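October 31, 2018

Thread on the water softener gadget that's being sold up and down our building in Nusley. I've had one on the pipe since January. I have opinions.

**1.** The thing is called a Fikness. It's a coil of wire wrapped around the cold water pipe where it comes into the apartment, plus a little box that plugs into the wall. No salt, no filter, nothing touches the water. The box has a green light. As far as I can tell, the green light is the main feature.

**2.** Price: $160, plus "fitting." Fitting means a guy from Nakum winds wire around your pipe. I watched him do it. It took less time than the paperwork did.

**3.** What it's supposed to do is stop scale. Our water is hard. Kettles go white, shower heads clog, the heater in the bathroom rumbles like there's gravel in it. All of that is true, and all of it is why people say yes at the door.

**4.** What the brochure says: the signal "changes the behavior of the minerals." Into what? I asked. The fitter said it makes them less sticky. I asked how you'd check that. He said I'd notice.

**5.** So I tried to notice.

**6.** I descaled the kettle the day it went in, and took the shower head apart and soaked it in vinegar overnight. Clean start for everything. If you don't do that you're just comparing new scale with old scale and your own mood.

**7.** I also bought a pack of test strips. Before the Fikness: top of the hard range. After: top of the hard range. To be fair to them, the brochure says a strip won't show any change because the minerals are still in there. Handy, that.

**8.** By spring the kettle had the same crust it always gets. Same color, same flakes in the tea. I called Nakum. They said kettles are "a special case" because the water boils.

**9.** OK, so the shower head. Half the holes were spraying sideways by early summer. I called again. They said standing water in a shower head is also a special case.

**10.** I asked for a list of the cases that aren't special. They said the benefit is mostly inside the pipes. Inside the pipes, where I live on the fourth floor of a rental and will never, ever look.

**11.** Somebody's going to say I had a bad unit. Maybe. They swapped it in the summer, free, and I'll give them credit for turning up. New box, new green light, same kettle.

**12.** Now the heater, because that's the part I care about. It's an old electric tank on the bathroom wall, it belongs to the landlord, and it eats power. The claim on the flyer is that a Fikness cuts your heating bill since scale acts like a blanket on the element. The blanket part I believe. I've seen an element come out of one of these tanks and it looked like a stalagmite.

**13.** But my electric bill from February through the end of summer against the same months last year: no drop. A tiny bit up. Rates changed a little, I had a houseguest, so I won't claim it made things worse. I will say that if there's a saving in there it's hiding really well.

**14.** The flyer has a quote from a "Mrs. Schumacher" who saved enough on hot water to buy a new washing machine. No first name, no town. I would love to see Mrs. Schumacher's bills. I'd love to see her washing machine.

**15.** My neighbor Vaughn Alcantara has one too and swears by it. Says his skin is softer. He also switched soap at the same time, which he told me himself when I asked. I like Vaughn. I don't think Vaughn is a lab.

**16.** A few replies already asking what does work, so, with the warning that I'm a tenant with a wrench and no plumber:

- Vinegar or citric acid in the kettle, once a month. Costs almost nothing.
- Unscrew the shower head and soak it. Use an old toothbrush after.
- Turn the tank down. Mine was set close to the max when I moved in, and hotter water drops more scale. At 132°F mine rumbles less and the shower's still too hot to stand under without mixing in cold. Check what's advised where you are before you go lower, there are health reasons not to have it lukewarm.
- A real softener with salt, if you own the place and have room. I don't and I haven't.

**17.** And get the tank flushed. Ours hadn't been done in 8 years according to the sticker. The landlord paid once I sent him a recording of the noise. That one visit did more than nine months of green light. The stuff that came out looked like wet aquarium gravel.

**18.** Someone asked about the guarantee. It's a money-back guarantee if you're "not satisfied with the results," and you have 3 months. Scale takes longer than that to get properly ugly in a pipe. I asked if they'd ever thought about that and got a very long pause.

**19.** Could a coil like this work somewhere, on some water, in some factory? I've read people who say so and people who say it's junk, and the ones who say so tend to have a coil for sale. I'm open to it. Show me two kettles, same tap, same stove, one with and one without, and let me pick which kettle gets which.

**20.** The box is still plugged in, by the way. I keep meaning to pull it and see if the kettle gets any worse over the winter. If it does I'll come back to this thread and say so. Asked Nakum if they'd like to bet a refund on it and I'm still waiting for that call back.

**21.** Last one. They're back in the building this week, doing the lower floors. If they knock, ask to see the inside of a pipe, before and after, from an apartment with a street address. And don't sign on the landing.

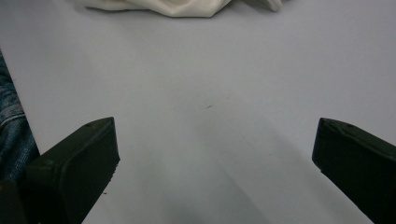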